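Skesard Tenants' Federation Questions "Compostable" Claims on Household Trash Bags

Group calls on Hekell to publish test results before landlords are asked to switch

SKESARD — The Skesard Tenants' Federation today asked the packaging firm Hekell to back up the claims it makes for its new Godatska line of household trash bags, which several large landlords in the city plan to supply to their buildings starting in June.

Godatska bags are sold as compostable, stronger than ordinary plastic and cheaper over a year of use. The federation has read the sales material closely and has found very little behind any of the three.

"We were handed a glossy folder and told the science was settled," said Waraporn Wannasri, who chairs the federation. "The folder has a leaf on the cover. It has no test report in it."

According to Hekell's own brochure, the bags break down "under the right conditions." The brochure does not say what those conditions are. Skesard has no industrial composting plant, and the city's trash goes to the Wong landfill — where, as far as the federation can learn, nothing is composted at all.

The price claim is just as thin. Hekell compares a carton of 200 Godatska bags with single bags bought at a corner store, a comparison that would make almost any carton look like a bargain. The federation represents 1452 households, and most of them already buy in bulk.

"If my members are going to see this on their service charges, I want to see the math," said Boonsong Yensuk, the federation's treasurer. "I asked for it in writing. I got a second copy of the folder."

On strength, Hekell says the bags were tried out in 4000 homes. It has not said where those homes are, how long the trial lasted or how many people complained. Rafferty Marchetti, a retired packaging buyer who advises the federation, is not impressed. "A bag can be strong on a roll and useless with a week of kitchen scraps in it," he said. "Tell me how it was loaded and tell me where it split."
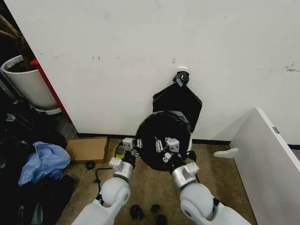

A black plastic bag hung from a hook on a wall

The team wants a plain test that any resident could follow. Bags should be filled, tied at the neck and hung from a hook, then checked for stretching and leaks over several days. Ordinary black plastic bags should go through the same test. Hekell has been invited to attend and has not replied.

Hjørdis Fagerlund, who leads the team, said the federation has no quarrel with better bags. "Show us one that works in a building with no compost bin and we'll gladly recommend it," she said. "So far we've been shown a slogan."

The federation is asking landlords to hold off on new supply contracts until results are published. Residents who have already been given Godatska bags can report problems through their building representative.

Press contact: Wiroj Intarasuk, Skesard Tenants' Federation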